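**Ticket 1153: chopstick holder, kitchen table, unit 23**
Status: open
Reported by: Duangjai Thongdee
Assigned: Baltazar Meléndez

**Problem**
Holder tips when loaded. Full set in = goes over, sticks all across the table. Few sticks = fine. Tenant says it started in December, after the old holder got swapped for the Muvarholm one.

**Log**

9:10 - Called Duangjai. Tips toward the window side mostly. No cracks she knows of. Asked her to clear the table for me, leave the cloth on.

10:40 - On site. Loaded it the way she does, one big handful dropped in. Over on the second try. Same handful in smaller lots, stayed up.

10:55 - Cloth off, holder straight on the table top. Full set, bumped the table a few times. Did not tip. So cloth is part of it, folds under the base.

11:05 - Cloth back on, smoothed flat by hand. OK for a bit then someone leans on the table and teh folds come back.

11:20 - Tried on the counter by the sink. Stable, but she doesnt want it there, gets splashed.

11:30 - Back to table. Reloading, wrinkles left as is.

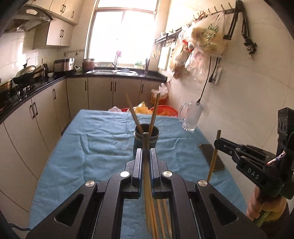 *Holder on the blue cloth, two sticks in, bundle still to go.*

11:45 - Sticks lean way out with only a couple in. Mouth is wide for the hight. Weight ends up on one side.

**Workaround**
- flat cork mat under the holder, bigger than the base
- load in small lots, spread around the rim
- spare sticks in the drawer

**Next**
Contreras has a heavier one, part 1336, asked for price. Vivent mat ordered, 4 pcs. Duangjai to try the mat first and report back. Do not close untill she confirms.

Related: Gresulia cloth clips, out of stock.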